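Ullunville lab teaches a robot to pick up junk, one try at a time

1 January 2022

Stika, a small automation outfit in Ullunville, has spent the months since August letting a robot arm fish for odds and ends in a wooden bin. The firm calls this data gathering. Anyone who has watched a toddler go through a kitchen drawer may have another name for it.

The idea is simple enough. A learning system needs examples of things being grabbed, and it needs the bad ones as well as the good ones. So the arm reaches in, takes hold of whatever it can, lets go and has another try. Each attempt goes into a growing collection named Favska, along with a note on how it went. The company says 87 kinds of object have been through the bin so far, and 3 of them have been retired for what its latest newsletter describes as "attitude."

Choosing the objects is a job in itself. Neat plastic blocks were dropped early on, as the system got good at neat plastic blocks and nothing else. The current mix leans toward the bottom of a repair shop's parts drawer – a brush, a hex key with a red T-shaped handle, a finned heat sink and a few bits of electronics. 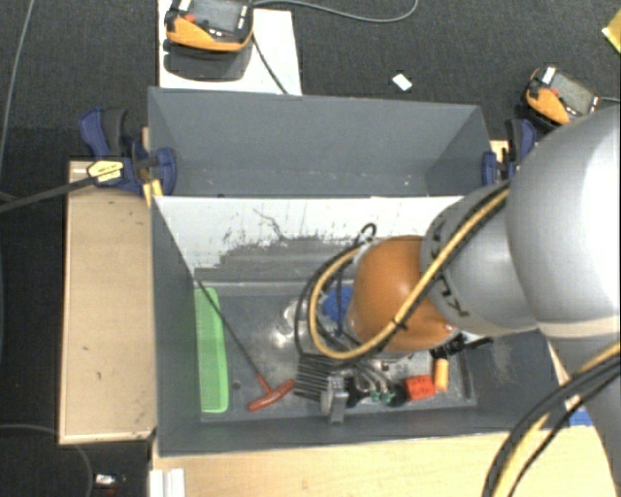
Does the system learn anything from a failed grab?
A miss is kept and labeled like any other attempt, and it helps the system work out which grips to avoid next time.

Misses, at least, are in good supply. In the first week the arm came up with nothing on 73 of every hundred tries, a figure the company printed in its newsletter in rather small type. Newer numbers are promised once the labels have been checked, a task that falls to people and is said to be less popular than watching the arm.

Part of the collection will go to Pylypenko, a parts recycler across town that would like a machine to sort its mixed scrap. A trial on one sorting line is planned to last 8 weeks. The recycler has asked that the robot be kept away from the coffee machine – a separate learning problem, and one for which Stika has no budget.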